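3.2 Households and the clothing diary

The survey was carried out in Plelitz, a town with one laundrette, a weekly market and two charity shops. Letters were sent to 723 addresses and 591 households returned the first form. Of these, 67 agreed to keep a clothing diary through August, and it is the diaries that we draw on here. Recruitment and the wording of the letter are covered in Section 3.1.

Each diary had one page per day. The person keeping it wrote down what they had worn, how long they had worn it, and where each item went at the end of the day: back in the wardrobe, over a chair, or into the wash. The chair turned out to matter a good deal. Earlier work on home laundry (Varela and Kazemi) treated clothing as either clean or dirty, and left little room for garments that people had worn once and meant to wear again. In our diaries these in-between garments were mostly trousers and jumpers. T-shirts and socks went straight into the wash in nearly every household.

We asked people to record dress on working days separately from dress at home. Many found this hard. Those with no uniform often wore the same plain clothes for both, and several crossed out the two headings and wrote a single list. We kept these lists as they were and coded them as "mixed dress" (Figure 4).
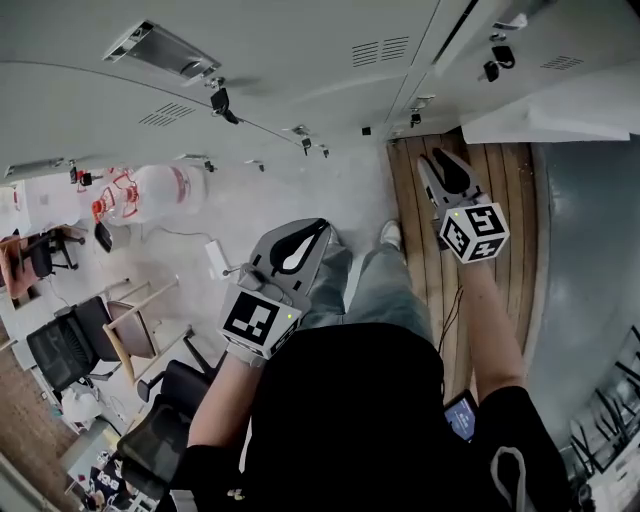 Figure 4. Mixed dress: black shirt, light blue jeans and a white sneaker.

Mixed dress was washed less often than working dress. People who wore a uniform or a work shirt tended to wash it after one day, whether or not they thought it was dirty. One diary keeper, a clerk at the Contreras depot, wrote that the shirt "goes in because it is Tuesday's shirt". Jeans were treated quite differently. In 40 of the diaries the same pair was worn on at least four days before washing, and in a few it was not washed at all during the month. Marks were wiped off with a cloth — most often at the knee and the pocket edge.

Dark tops need a separate note. Diary keepers said that black shirts hid stains but showed lint and deodorant, and some washed them sooner for that reason. Others turned them inside out and ran them on a cool cycle to keep the colour. Pale shoes were cleaned by hand, usually with washing-up liquid and an old toothbrush, and hardly ever appeared in the laundry columns. We had not given shoes a column of their own, and what we know about them comes from remarks in the margins.

Coding was done by Ieva Grīnberga and Ezequiel Barajas, who worked separately on the same pages and then compared their sheets. Most differences concerned the word "aired", which some households used for hanging a garment outside and others for leaving it on the chair. Where the meaning could not be settled from the rest of the page, the entry was left out of the counts in Section 4.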